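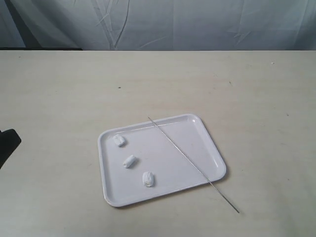

You quit worrying about the sheets after the first wash, one customer wrote to us, they just come back right and folded the way you like. We put that on the counter card and it's still there.

About Koniletti Linen Service

We wash, press and mend. Tablecloths, napkins, bed sheets, aprons, the odd christening gown. Started in the back half of a shoe repair shop on Gallia Street with 2 washers and one ironing board, and a dryer that only ran if you held the door. Now 14 of us, same street, bigger building, better door.

Who we work for: restaurants mostly. Guest houses. The Haven retirement home up the hill, every morning before 7. Plus anybody who walks in with a bag. No minimum order, never had one.

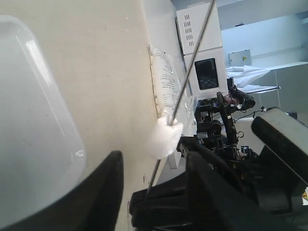

Walk-in orders are ready in 3 days, sooner if it's only napkins. Wine stains, tell us at the counter please, don't wash it first at home. Hot water sets them and then it's a much longer job. Candle wax, leave it alone, we'll get it.

Mending is done here, not sent out. Hems, small tears, buttons. Lace we look at first and call you. Sometimes the answer is no.

Two years ago we took over the Nieminen laundry route when they closed up. More than 93 households came with it, and most are still on the same pickup day they allways had. If you were a Nieminen customer your old bag tags still work, no need to get new ones.

Soap: unscented unless you ask. Starch: light, medium, or board. Shirts on hangers or folded, say which. We forget to ask when it's busy.

Closed for two weeks in August, the boiler gets serviced and everybody goes to the lake. Drop off early that month becuase the last few days before are a zoo.

Parking in back, use the alley. Ring the bell if the front is locked, somebody is usually in the press room and can't hear a knock.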